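Hokholm Household Labels: a small collection of handwritten pantry and freezer labels
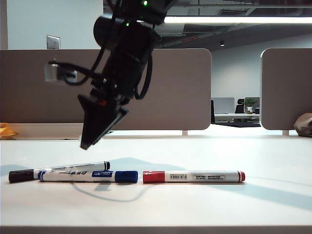 I started collecting handwritten labels in May, when I was clearing out the chest freezer and came across a tub that said "soup?? good one" in my own handwriting. I have no memory of that soup, but I liked the label so much that I soaked it off and kept it, and then I asked my neighbors on Forkton Street whether they had any they could spare. They did, and quite a lot of them! Most people write these things with whatever is lying near the stove, so you will find pencil, ballpoint and a great deal of marker. A whiteboard marker like the blue-capped one on the white tabletop is a poor choice for a jar lid, as anyone who has wiped one with a damp cloth can tell you, and the notes column flags every label where I suspect that kind of pen was used. The collection now holds 135 labels, and I am always happy to have more.

What you get

One spreadsheet, labels.csv, and a folder of flat scans called scans. Every row in the spreadsheet goes with one scan, and the label number is the same in both places. If a label wrapped around a jar and would not lie flat, I scanned it in two pieces and gave the second piece the letter b.

Columns

number: the label number, starting at 1
text: exactly what is written, spelling and all (please don't correct "tomatos", I am fond of it)
contents: my best guess at the food, or "unknown"
place: pantry, freezer, fridge or cellar
surface: masking tape, paper sticker, freezer tape, lid, bag or other
writing: pencil, ballpoint, marker or unsure
dated: yes or no
notes: anything else, including smudges, drawings and arguments between two people on the same label

Where they came from

Of the full set, 80 came out of freezers. Another 44 were on pantry shelves, and the rest are from fridges and cellars. The Zastanberg batch was a lovely surprise. It arrived in a cookie tin, already sorted by year, and it has nearly all of the jam. Those labels are older than the others and the glue has browned, so the scans look darker. I left them that way.

The languages are mostly English, with a little German in the Zastanberg batch. I copied the German letter by letter and had help with two of the hard ones, but I would treat "contents" with some caution there.

Things to know before you use it

Dates are a muddle. Some people write the day they cooked the thing, others write the day it ought to be eaten by, and hardly anyone says which. I only recorded whether a date is present and left the reading of it to you.

I took out about 5 labels with full names or phone numbers on them. Their numbers are skipped and were never reused, so a gap in the numbering is not a missing file.

"Unsure" in the writing column means just that. Freezer frost does strange things to ink, and I would sooner leave it open than guess.

Using and sharing

Please use the labels for anything you like, including lessons, quilts and handwriting studies. A mention of Hokholm Household Labels would be kind. If you make something with them, do drop a note in the issues page, and if you can read label 44, please tell me, as I have been looking at it for weeks and still can't decide between "plums" and "plugs".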